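Home | Kitchen | Cookware | Reviews | Archive

Clorwood Oval Pot, Black: Long-Term Review

By the Multura kitchen desk
January

Print this page | E-mail this page
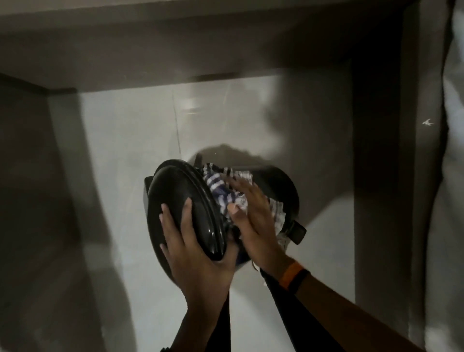

Lid in one hand, striped towel in the pot.

The Clorwood oval is sold as a general-purpose covered pot for braises, soups and small roasts. We paid $223 for ours at Akbulut, where it sits between the entry-level Pirklow and a group of enamelled pots costing a good deal more. It has been in use for two winters.

Construction

The body and lid are both black. The body is matte, the lid glossy on its domed outer face. The lid has a raised centre panel and a stepped rim. Two short side handles are fitted to the pot, rectangular in section and flat on top. They give enough purchase for a bare hand, less for a thick oven mitt. With a full load of stew we would have liked another finger's width of clearance.

Lid fit is good. There is a little lateral play on the long axis and almost none on the short one. A simmer test with 2 litres of water over one hour on low gave a loss of 200 mL, a respectable result for a lid with no gasket. The Pirklow lost more under the same conditions and rattled while doing it.

Cooking

Heat distribution depends on the burner. An oval base on a round element leaves the ends cooler, and this pot is no exception. Onions at the ends took several minutes longer to colour than those in the middle. In the oven the difference disappears. A chicken at moderate heat browned evenly, and a pork shoulder fitted without trimming.

Response on the stovetop is moderate. The pot is slow to drop back from a boil, so turn it down early if you are making custard or anything else that catches.

Cleaning and drying

Cooked-on starch released after a short soak. Use a soft brush inside. Drying takes more care. The stepped rim on the lid will hold a line of water after rinsing, and the spot where each handle meets the wall does the same. A thin tea towel is not up to it. A full-sized towel pushed well down into the pot and worked around the wall does the inside in one pass, and a dry corner of it can be run along the lid rim afterwards. We store the lid upside down on the pot with a fold of cloth between them — the gloss finish marks more readily than the matte.

Faults

After two winters the lid shows fine scratches on the centre panel, visible under a strong light. The outer wall has picked up one grey scuff from a steel rack. Neither affects use. The instruction leaflet, part no. 683, gives no maximum oven temperature for the handles, and it should.

Verdict

A sound pot with a well-fitted lid. The handles are undersized for its loaded weight. Recommended for oven work, less so for a small round burner.

Home | Back to Cookware | Next review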